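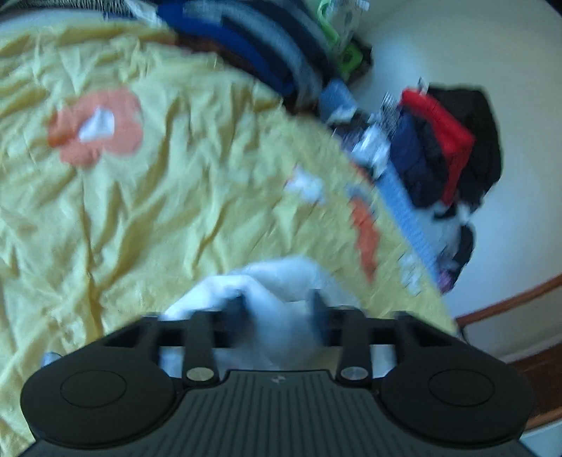 A hand-held gripper closed on a white cloth above a yellow bedsheet, with a pile of clothing behind.

Equipment planning for hand-held gripper collection is the process of choosing, pricing and scheduling the tools used to record household handling tasks, such as sorting and folding clothes, for later use in robot training. It covers the grippers themselves, spare parts, storage, and the paid hours of the people who operate them. It is usually treated as a separate budget from the purchase of robot arms.

Scope

A hand-held gripper has jaws like those of a robot but is moved by a person. A plan for laundry work normally lists the gripper, its camera and mount, memory cards, chargers, carrying cases and a stock of fabric items. Bedding and clothing are often left out of first drafts on the assumption that operators will use their own. Buyers who need the same items to appear in several homes have to purchase them in matching sets and add a line for washing.

Fabric places particular demands on the jaws. Soft items bunch when squeezed, and thin ones can slip out of a worn finger pad. Finger arms and pads are for this reason usually ordered as consumables, while the body of the gripper is entered as a durable item.

Sizing an order

The number of grippers depends on how many operators work at the same time, not on how many are on the payroll. In the planning method set out by Shewit Habte for the Odik household project, the starting figure is the largest number of operators on any one shift. Spares are then added for units out for repair. Odik had 72 operators on its list but placed a first order for 62 grippers, as its shifts overlapped only in part. A second order, placed in January, brought the total to 124.

Habte's method also sets aside storage before any recording begins. Video is kept in two copies until it has been checked, and the second copy is charged to equipment instead of labor.

Purchase and rental

Small projects often rent. The supplier Skimport rents grippers in cased pairs, with replacement fingers billed at the end of the term. Berhe sells units outright and offers a repair plan that excludes damage to the jaws. Fasil Mamo, who compared the two arrangements for the Udon laundry study, put the break-even point at 152 working days per unit. Past that point, buying was cheaper even after one full set of fingers had been replaced. His comparison left out shipping, and it has been criticized for assuming that rented units are never idle.

Budget lines commonly missed

Fasteners and pins at the base of the jaws, which loosen with use.
Travel time between homes.
Cleaning supplies for finger pads.
Import duty on replacement parts.
Insurance for units kept overnight in operators' homes.

Review

Most plans are reviewed once before the second order. The usual measure is cost per accepted hour of recording, which includes rejected footage in the cost but not in the hours. Udon published its figures in this form on 4th June, and Odik later adopted the same layout for its own accounts.

See also

Robot end effector
Equipment leasing
Total cost of ownership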